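Hanholm Lake Balls
Home | Shop | Grades | FAQ | Contact

Your questions, answered

Hello, I'm Menaka. I run Hanholm Lake Balls, and I answer the emails too, so most of these are real questions from real golfers (tidied up a bit, some of you type on the train). If yours isn't on the page, drop me a line through the contact form and I'll get back to you, usually the same evening.

Last updated August 2020

What is a lake ball?
A golf ball that somebody has lost in the water and a diver has fetched out again. We buy them by the sack, wash them, sort them by make and condition, and sell them on for a good bit less than new ones. I started doing it after losing a whole sleeve on one par three and feeling quite sick about the cost!

Do they fly as far as new ones?
The good ones do, as far as I can tell, and I play with nothing else. A ball that has sat in mud for years may have lost some distance, and there's no way to tell how long it was down there just by looking. If you're a low handicapper playing for your county you probably want new. If you're me, you'll never notice.

What do your grades mean?
Pearl is our top grade. The shine is there, and you might find a tiny player's mark or a club logo but no scuffs you can feel with a thumbnail.
Grade A has light marks and perhaps a bit of fading.
Grade B has scuffs and discolouration. It'll play fine for a knockabout round.
Practice is everything else that's still round. Nets, the garden, the dog.
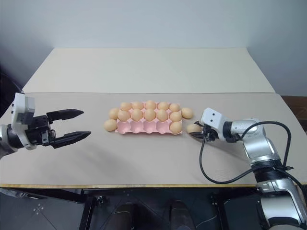
Eggs in a pink tray, one of them held in a black gripper.

Who does the grading?
Siv Åberg does nearly all of it, and she is much fussier than I am. Balls I'd happily call Pearl she drops straight into the A bin. If you've ever ordered Grade A from us and thought they looked better than you expected, that's why.

Can I choose the make?
Yes, for most of them. We keep separate listings for the Urska Tour, the Urska Soft and the Jalali Two, plus mixed bags if you're not bothered. The Botis is trickier. I get asked for it all the time and hardly any turn up, so when I do have some they go on the site in packs of 12 and sell out quickly. I don't keep a waiting list, sorry, I tried it once and made a terrible mess of it.

What's the difference between the Urska Tour and the Urska Soft?
The Tour has a softer cover and spins more round the green, so it suits you if you like to see a chip check up. It also scuffs more easily, which means fewer of them make Pearl and the price is higher. The Soft has a tougher cover and feels gentler off the putter than you'd think. I'd start with the Soft if you're new to the game.

Are lake balls the same as refinished balls?
No, and please watch out for this when you're shopping about. A refinished ball has been stripped, repainted and sometimes had the logo stamped back on. We don't sell those. Ours get a wash and a dry, and that's the lot. If there's a stain, you'll see the stain.

Can I use them in a competition?
Generally yes, as long as the model is on the list of conforming balls and your competition doesn't have its own rule about it. Practice grade is best left at home. If in doubt, ask your pro shop before the day — much nicer than asking on the first tee.

What pack sizes do you do?
Packs of 12, 24, 50 and 100 for single makes. Mixed bags go up to 200. For driving ranges and societies there's a bulk sack of 1,000, Practice or Grade B only, and you need to email me first so we can check there's enough on the shelf. 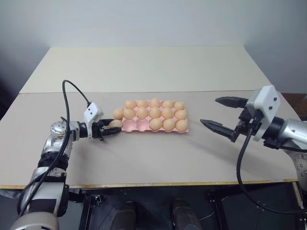 Do you do yellow or orange balls?
We do! Yellow is in stock most of the year and orange comes and goes. They're brilliant in winter when the light is poor and the leaves are down. Pink ones get snapped up in May as gifts, so if you want those, have a look before then.

How long does delivery take?
Two to four working days for normal packs. Bulk sacks go by pallet and take up to a week, and somebody has to be in to sign. I'll always email if there's a hold-up.

My order had a ball of the wrong make in it. What now?
Send me a photo and your order number and I'll post the right one. Keep the stray, it isn't worth the stamp to send it back.

Can I return them?
Within 30 days, yes, if you haven't hit them. If the grading looks wrong to you, that's different, and I'll pay the return postage. Please pop the order slip in the parcel or I'll be guessing whose they are.

Do you buy balls from the public?
If you've got a decent number, yes. Our smallest buy is 200 and they should be rinsed, with the cracked ones taken out. The best one so far was a retired couple who had 896 of them in the loft. Siv went through every last one and 711 were good enough to list, so they were rather pleased with themselves. I pay by bank transfer once they've been graded.

Can you print a name or logo on them?
Not on lake balls, the ink doesn't hold well on a used cover and I'd only be sending out refunds.

Do you have a shop I can visit?
We're online only for now, but local customers can collect. Choose "Collect" at the checkout and wait for my email before you set off, please.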